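Subject: Re: [gripper-data] Start position for the hand-held sets
From: Ho-yin Kuo
Date: July 27, 2025

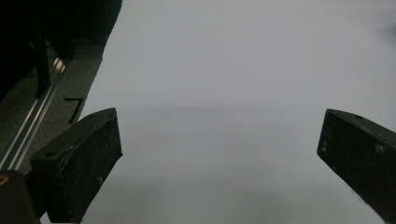 Start position over the white surface, fingers open, nothing held.

Replying to the list as well, as two other people have asked me the same thing.

> Our operators at Mendes begin recording with the object already
> between the fingers. It saves a few seconds each time. Does the
> training need the approach as well, or can we keep doing it our
> way? We have 40 done so far and would sooner not redo them.

Please record the approach. Start each example with the gripper open and both fingertips in view, hold still for 2 seconds, then move in. The model has to learn how to get to the object, and if the example starts at the grasp there is nothing for it to learn that part from.

Keep the 40 you have. Put them in a separate folder called "grasp only" and I will use them for the closing part of the motion. They won't count toward the 200 we agreed on for Savano, sorry.

A few other points from going through the Kosow uploads:

- Don't wipe the fingers down specially before a session. Dust and scuffs on the black plastic are fine. I would like the colour and wear to look the way they normally do.
- If you drop the object, finish the recording anyway and write "drop" in the notes.
- Vary where you put the object. Most of the Kosow ones have it dead centre.

The Stoltisell set is in and I have checked the first 24 examples. Two had no notes, the rest were usable. I'll get to the remainder before the October training run.

Ho-yin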